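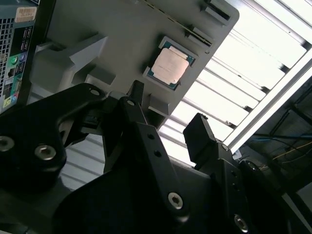
A computer processor with its silvery metal lid. The important part inside began as rock.

Where does sand come from, and where does it go?

If you've ever come home from the beach and emptied your shoes over the laundry floor (sorry, Mum!), you've tipped out something much older than you, your house and very likely every building in your town. Sand is so ordinary that we build castles out of it and then let the waves have them. But every grain has been on a long trip, and some of it ends up in surprising places.

So what is it?

Sand is mostly tiny bits of rock. Scientists who study it go by size, and a grain counts as sand if it's no more than two millimetres across, but still big enough to feel gritty between your fingers. Anything finer is called silt, which is the soft stuff that squelches up between your toes at the edge of a river. Anything bigger is gravel, and you really know about it when you walk on gravel in bare feet.

On lots of Australian beaches the grains are mainly a mineral called quartz. Quartz is very tough. When a mountain gets worn down by rain, wind, frost and the roots of plants, the softer minerals tend to crumble away into clay, and the quartz hangs on. Creeks wash it into rivers, rivers carry it down to the coast, and the waves push it up and down the shore, knocking off the sharp corners as it goes. It's slow work! A grain can spend thousands and thousands of years getting from the mountain to your towel.

Not all beaches are the same, though. At Vonness Beach, where we go for our summer sand walks, the northern end is pale and squeaky and the southern end is a sort of toffee colour, full of broken shell. Shell sand comes from sea creatures, so in a way half of that beach used to be alive. If you have a magnifying glass, do take it with you. You might find little curls of shell, a spine from a sea urchin, or clear grains like crumbs of glass.

Our junior club keeps a sand library in old jam jars, and at the last tidy-up there were 192 jars on the shelves. There's black sand from a volcanic island, pink sand with bits of coral in it, and one jar of red desert sand that gets into everything whenever the lid comes off. We started it one wet May with 24 jars and a very wobbly bookcase.

Turning sand into other things

People have been melting sand for a very long time. If you heat quartz sand enough, together with soda ash and some limestone, it goes runny and glows orange, and when it cools down you have glass. Windows, drinking glasses, the jar your honey comes in: all of them are made mostly from sand. You can't do this at home, because the furnace has to be far hotter than any kitchen oven.

Then there's concrete. Footpaths, bridges, skate parks and swimming pools all need sand mixed with cement, gravel and water. Concrete makers are fussy about it too. Desert sand has been blown about so much that its grains are often too smooth and fine to grip each other well, a bit like trying to build a tower out of marbles.

And quartz has another secret. It's made of two ingredients, silicon and oxygen, and if you take the oxygen away you're left with silicon, a shiny grey material. Factories usually start with nice clean lumps of quartz for this job, which are really the sand's big cousins. They make the silicon extremely pure, grow it into a long crystal, and slice the crystal as thin as a biscuit wafer (even thinner, most of the time). 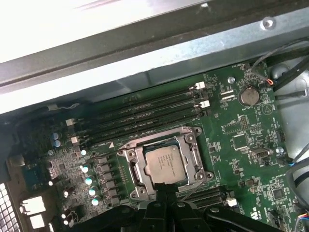
Those slices are called wafers, and they're used for solar panels as well as for computer chips. So the next time the sun is shining on somebody's roof and running the fridge downstairs, you can think of quartz helping out up there.

Try it yourself: the sand shaker

You'll need a clear jar with a good tight lid, some sand or garden soil, and water. Fill the jar a third of the way with sand, add water until it's nearly full, screw on the lid and give it a big shake. Pop it on the windowsill and watch. The heavy grains drop first and the fine ones take ages, so you'll slowly get stripes. Leave it overnight if you can bear to, and draw your stripes in the morning.

Please take only a small handful from any beach, and check the signs first, as some places ask you to leave all of it behind.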